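The number board

2 Mar 2021

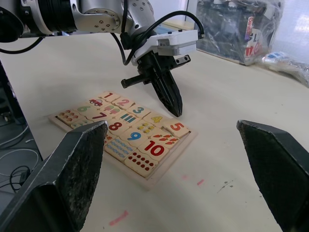
I have been sorting the puzzle cupboard, a job I put off all winter. Most of what came out went straight into the charity box, but the number board is staying. It is a light wooden one, a tray with a raised rim, and each numeral has a little picture tile to go with it. The red 1 goes with a small red car, and the 8 goes with yellow ovals. I have always called those potatoes and I think my sister's children now do too.

I bought it at the toy stall in Astden, with two others from the same table. The lady wanted 4 pounds for the lot. One of the others was a farm scene with no pig, and the third was a map with so many bits gone that I gave up on it the same week.

What I like about this one is that the tiles are big enough for small hands and lock into each other. A child who can't yet read the numeral can count the picture and get there that way. The 10 takes the longest. By then they want a biscuit.

We also have a 1,000 piece harbour that I have never finished. It lives on top of the wardrobe and can stay there until April, when I have a week off.

For cleaning I use a barely damp cloth and then a dry one, and leave the pieces out flat overnight. I don't soak wood. I did that once with a set of alphabet blocks and the paper letters came up at the corners. The table needs doing as well, there are pink marks on it that I will have a go at with bicarb.

Storage is the part I haven't sorted. The board has no lid, so it can't go in on its side. At the moment I slide it into a pillowcase and lay it on the bottom shelf, under the board games. If anyone knows of a shallow box with a proper lid, wide enough for a tray like this, please leave a comment.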